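Informe de proyecto: iluminación de un puesto de estudio con lámpara de pinza
Asignatura de Diseño de Producto, entrega final
4 de octubre de 2021

1. Punto de partida

El encargo era proponer una mejora para una lámpara de escritorio ya existente. Elegimos un modelo de cabezal redondo y pantalla blanca que se sujeta con una pinza. Como el tablero de nuestra mesa era demasiado grueso, buscamos otro apoyo y terminamos fijando la pinza a un bloque oscuro de esquinas redondeadas, colocado hacia el fondo, con el cable saliendo hacia la derecha.

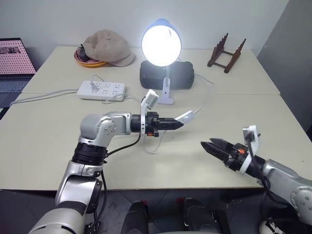 Nesside opinó en la primera revisión que un apoyo suelto no sirve para comparar medidas, porque cualquier tirón del cable lo mueve, y pidió que marcáramos su posición con cinta. Lo hicimos a partir de la segunda sesión. Las lecturas de la primera no figuran en los resultados.

2. Medidas

Tomamos 89 lecturas con un luxómetro prestado por el taller Tinument. En el centro de la zona de lectura obtuvimos 318 lux y en la esquina más alejada, 200. La diferencia se nota al leer en papel, menos al usar el portátil. Bajar el cabezal aumenta el valor central, pero deja los bordes peor.

3. El módulo del cable

La segunda parte del trabajo trata de la pieza blanca intercalada en el cable. Es un rectángulo de cantos redondeados, liso, del mismo color que el cordón. Sobre una mesa clara cuesta encontrarla sin mirar.

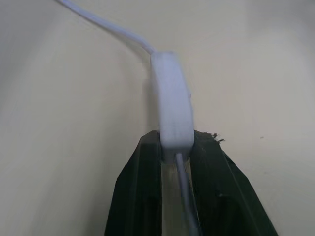
Planteamos tres variantes de carcasa: una con un rebaje para el pulgar, otra con estrías laterales y otra en color contrastado. La de las estrías fue la más fácil de modelar. La del rebaje obligaba a aumentar el grosor y la dejamos para el final.

También estudiamos dónde colocar la pieza. Si queda cerca de la lámpara, hay que estirar el brazo por encima de los apuntes. Si queda cerca del borde, el cable cruza toda la superficie de trabajo.
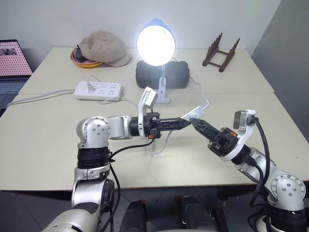 La solución que presentamos lleva el módulo al lateral, con un clip que lo sujeta al canto de la mesa. El clip está impreso y aguantó las pruebas, aunque en abril se nos rompieron dos versiones anteriores por la misma esquina.

4. Pendiente

Falta repetir las medidas con la persiana bajada y probar el clip en tableros más finos. Los planos y la tabla completa de lecturas están en la carpeta Simier del grupo.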